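Stesimley Clothing and Bedding Project
Progress report to the Aydoğan Fund
Report date: 11/11/21
Area covered: Fultville and Nerketberg

1. What the grant pays for

The Fund agreed to support home visits to people who have trouble keeping up with clothes and bedding after an illness, an operation or a move. A visit usually takes in one bedroom. We sort what is on the bed, the chair and the floor, fold or hang what is clean, bag what needs washing, and agree with the person on a place for each kind of thing. We do not bring furniture and we do not throw anything out unless we are told to.

This report covers the work since our last one, the state of the budget, and the changes we would like to make before February. The written guide for home visits, which was the second part of the application, has its own section below.

2. Visits

We have made 521 visits in this period. Most were in Fultville, where the project started. Nerketberg opened later than planned because the room we had been promised for storage was not ready, and we had to carry bags, hangers and labels over from Fultville on the day. That has been settled. We now have a lockable cupboard on the ground floor there and a shelf for the log books.

Requests still come mainly through the clinics and the housing office. A growing share come from relatives, who tend to phone first and fill in the form later. We have shortened the form to one sheet. The question about the number of rooms has been dropped, as people took it to mean we would clean all of them.

Second visits are the part that has changed most. In the first plan they were optional. We found that the first visit was often used up by sorting alone, and the person was left with neat piles and no energy to put them away. The piles then went back on the chair. A second visit is now booked at the same time as the first and can be canceled by phone.

3. Working on the bed

In most of the homes we go to, the bed is the only flat surface big enough to fold on. Kitchen tables are in use or too far from the closet. We had written the first guide around a table, with a diagram, and it was not much use in practice.

The new guide starts with the bed made and the bedspread pulled flat. A quilted spread with raised channels holds a sleeve in place fairly well, but it also hides creases in thin fabric, so shirts are better finished on a board or over the back of a chair. A smooth sheet is the other way around - easy to see on, and things slide. Either one works for coats, sweaters and anything with a hood. 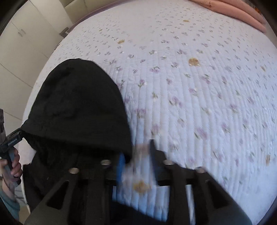
We ask staff to start with the bulky pieces. Coats and hooded tops take up the most space, and once they are on hangers there is room to deal with the rest. Small things such as socks go last, in a bag or a drawer, and are not paired during the visit unless the person wants to do that while talking. Many do.

Hoods were left out of the first guide altogether. A hooded garment laid face down will not lie flat, and the hood tends to stand up by itself. The instructions now say to lay the garment with its front down, bring the sleeves in, and fold the hood down over the back before the body is folded up. For thicker coats we say to skip folding and use a wide hanger. People with weak hands have told us the hood step is the easy one, and that zippers are where they get stuck, so zippers can be left open.

Color matters more than we had thought when the guide was written. Black and navy clothes on a light spread can be told apart from the bed right away, which helps people with poor eyesight. The same clothes on a dark blanket are hard to find the edges of. Where the bedding is dark we lay a light sheet over it before sorting. Each visit bag has one. They are plain flat sheets, bought in one order, and they are washed in Fultville at the end of the week.

We had some questions about whether patterned bedding causes the same difficulty. With small prints it generally doesn't. The bedspread in the pictures in this report is white with small purple flowers and gray-green leaves, and a dark garment is easy to pick out on it. Large, dark prints are another matter and we treat those as dark bedding.

4. The guide

The guide now has 24 pages, down from a much longer draft. It is stapled, in large type, and lies flat when open. The sections are: getting the bed ready, sorting, coats and hooded clothes, shirts, pants, bedding, and what goes back where. The section on fitted sheets was rewritten several times and is still the one that gets the most complaints. We may cut it to a single line saying that a fitted sheet can be rolled.

We tried two ways of naming the parts of a garment. The one that stayed uses only "top," "bottom," "front," "back" and "sleeve." Words such as "yoke" and "placket" are gone.

A copy is left in each home after the first visit. We asked on second visits whether it had been opened. Plenty of people had put it away in the drawer with the socks, and a few had taped the sorting page to the closet door. We would like to print that page separately on card in the next run, and this is included in the budget request below.

Marking clothes has its own page as well. Where several people in a house have similar dark coats, staff can sew in a small tab or write initials on the care label. A logo or print on the outside is not a reliable way to tell them apart once the garment is folded, as it often ends up on the inside of the fold or against the bed.
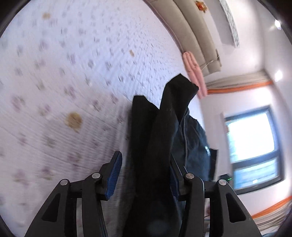
Page 3

Dark outerwear is also where we see most of the wear that needs mending. Cuffs and pocket edges go first. We do not mend during visits, but staff now carry a repair slip that can be pinned to the garment, and the person can hand it to the sewing group that meets in Nerketberg. The group has asked us to stop sending down-filled coats, which they cannot handle on their machines. The slip has been changed.

One point in the guide that staff disagree on is whether clothes may be spread over the whole bed or only over half. Spreading over the whole bed is quicker. Keeping to one half leaves somewhere to sit, and for a person who gets tired this can be what allows them to take part. The guide says half. In practice a long coat with the sleeves out takes more than that, and we do not hold anyone to the rule when coats are being done.

5. Budget

Spending is within the grant. The remaining balance on the supplies line is $2,787. Hangers came in under the estimate, and laundry bags came in over it after the first batch split at the seams and had to be replaced. The supplier credited part of the cost. Mileage between Fultville and Nerketberg was higher than planned for the reason given in section 2 and should fall now that there is storage at both ends.

We ask the Fund to allow the remaining supplies money to be used for:

- the sorting page on card, for new and existing households
- wide hangers for heavy coats
- replacement light sheets for the visit bags, as the first ones have thinned
- thread and tabs for marking clothes

No change to the staffing line is requested.

6. Problems and open questions

Storage of bedding that is out of season has come up often. People would like us to take a second blanket or bedspread away and bring it back later. We do not have the space or the insurance for that and have been saying no. If the Fund knows of another grantee doing this in either town, we would be glad to send people to them.

Stairs remain difficult in the older buildings in Nerketberg. Full laundry bags are heavy, and we have asked staff to fill them only to the line marked on the side. This means more trips and a longer visit.

The log books are behind. Visits are being recorded, but the notes on what was agreed for each room are often left blank, and the person making the second visit then has to start over. We have added a line for it on the same sheet as the signature.

7. Before February

We plan to finish the card version of the sorting page, decide on the fitted sheet section, and bring second visits in Nerketberg up to the same level as Fultville. The log sheets will be checked at the end of each month. A copy of the current guide is enclosed with the paper version of this report, along with a blank visit form and one of the new repair slips.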